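The Garnholm Robot Letter
What we learned from sorting cups 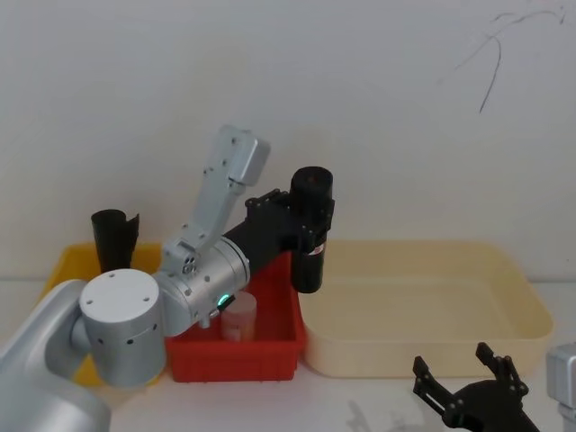 Issue 30

Okay, so I promised last time that I'd finally write about the sorting work, and then I went and spent two pages on cable ties. Sorry! Let's get into it.

The setup is about as plain as we could make it. Two arms share a white table, with a yellow bin, a red bin and a big cream tray next to the red one. The job is to get a cup out of whichever bin it's in and stand it up on the tray. The pale pink one in the red bin is my favorite and also my enemy, and I'll come back to it.

The question we started with was pretty simple. When you teach an arm by guiding it through a task over and over, does it matter more how many times you show it, or how different those times are from each other? Most people I talk to have a hunch. Mine was that more is more. I like big piles of data, they make me feel safe.

So we recorded two sets. The first one had 700 demonstrations, all done the tidy way, with the bins in the same spots and the cups standing up straight. The second had only 212, but we messed with everything between runs. We slid the bins over a few inches, tipped cups on their sides, started the arm from odd poses, and once in a while we went for the cup badly on purpose and then fixed it. That last part was Dolldale's idea (Dolldale is the other half of this project, the group across the river, and they've been after me to try it since December).

We trained the same model on each set. Same settings, same amount of training time, and then we let both of them loose on bin positions neither one had seen.

The small messy set won, and it wasn't close. With the bins right where they'd always been, the two models did about equally well. Move the red bin a little and the big tidy model would reach very confidently for the place where the cup used to be, close its fingers on air, and carry that air over to the tray. It did this so smoothly! The messy one would slow down, wobble, come in from a different side and usually get there. It's ugly to watch and I've grown very fond of it.

Now, the pink cup. It's translucent, and both models had a hard time with it, way more than with the black one. My guess is that the camera sees a lot of red bin through the side of the cup and the edge gets lost. We tried brighter lights, which helped some in the morning and did nothing after lunch, so I think the window is part of it. I taped up the blinds. We'll see.

A few things I'd want to know if I were reading this. We've only tested on one table, with one kind of gripper, and we ran just 10 trials for each bin position, so please don't go quoting this as a law of nature. Also, the "bad on purpose" runs are harder to record than they sound. You have to be bad in a believable way. My first batch looked like somebody swatting a fly, and we threw it all out.

Next up is using both arms together, one to tilt the bin and one to reach in. I've also started a version of the tidy set with the fix-it runs mixed in, to see if those are doing most of the work or if it's the moving bins. I keep changing my mind about which one I'm rooting for — today it's the bins.

Gramatwood has said we can share the recordings once the file names make sense to someone besides me, and the Lecomte folks want to try the same thing with lids. If you've got an arm and a couple of see-through cups of your own, write back and tell me how you light them.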